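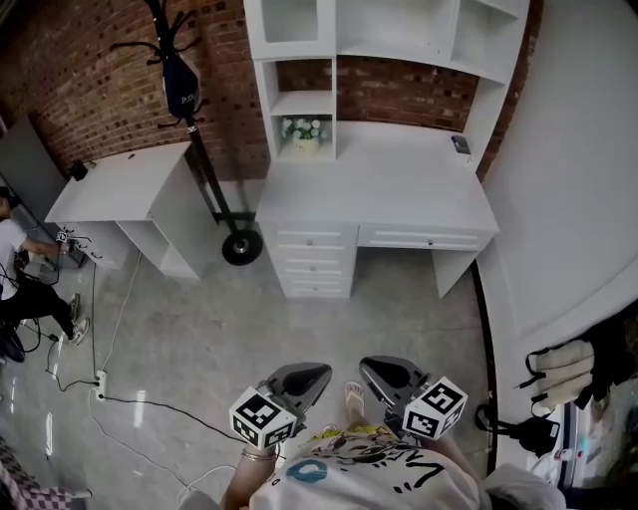
Getting Stains Out of a Concrete Floor

I love a concrete floor in a workshop, I really do, but it drinks up oil like a sponge! Speed is everything with a fresh spill. Dump plain clay cat litter on it, grind it in with your shoe and leave it for 20 minutes, then sweep up and do it again.

Old stains need a paste. Stir baking soda into a little dish soap and warm water until it's about as thick as frosting, spread it on, cover with plastic wrap and go to bed. Scrub in the morning with a stiff nylon brush (wire ones can leave bits behind that rust, ask me how I found out).

Rust Spots

White vinegar will lift light rust, but it can etch the surface, so try a corner first and rinse like crazy. Keep it far away from polished concrete!

Dust That Never Ends

If you sweep and sweep and there's still gray powder, the floor wants a sealer. My neighbor Dimas Santoso did his whole garage, nearly 50 square yards of it, with two thin coats on a cool September evening, and now he just runs a damp mop over it. I'm so jealous. Mine is next, as soon as I find somewhere to put the table saw.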